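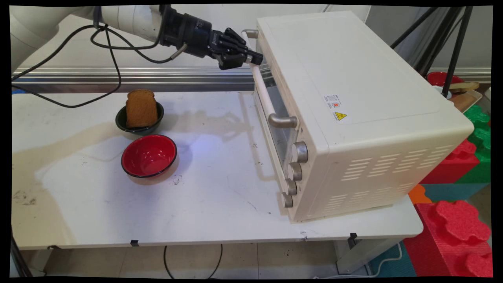 4.3 Manipulação de portas articuladas em eletrodomésticos

Esta secção aplica-se às células Zestier de bancada em que o braço abre e fecha portas com puxador em barra. Devem ser lidas antes as regras gerais da secção 4.1.

Preparação

1. Desligar o aparelho da tomada. Os ensaios de abertura e fecho fazem-se sempre sem alimentação.
2. Confirmar que as superfícies assinaladas com o triângulo amarelo de superfície quente estão à temperatura ambiente.
3. Marcar a posição do aparelho no tampo e registar o ângulo da porta em relação à base do braço.
4. Verificar o percurso do cabo do punho. A folga deve permitir a rotação completa da junta 6 sem que o cabo toque no tampo.
5. Retirar do arco de abertura da porta taças, alimentos e utensílios.

Execução

6. Aproximar a garra à velocidade reduzida, com um operador junto ao botão de paragem.
7. Posicionar as pontas dos dedos no puxador, sem contacto com o vidro nem com os suportes metálicos.
8. Fechar a garra e aguardar 3 segundos antes de iniciar o movimento.
9. Abrir a porta até 90 graus, no máximo. Acima deste valor a dobradiça trabalha em esforço.
10. Soltar o puxador e recuar o braço antes de qualquer intervenção manual.

CUIDADO – Não colocar as mãos entre a garra e a porta com os motores ativos, mesmo com o programa em pausa.

ATENÇÃO – Se o aparelho deslizar no tampo, interromper o ciclo e repetir a partir do passo 3. Não compensar o desvio por software.

Nota: os botões rotativos do painel não servem de ponto de apoio nem de referência para calibração.

Registo

Cada sessão é anotada na ficha 188, com o nome do operador e as paragens ocorridas. Alterações a este procedimento são aprovadas por Dorota Pawlak. Revisão em vigor: 29 de junho.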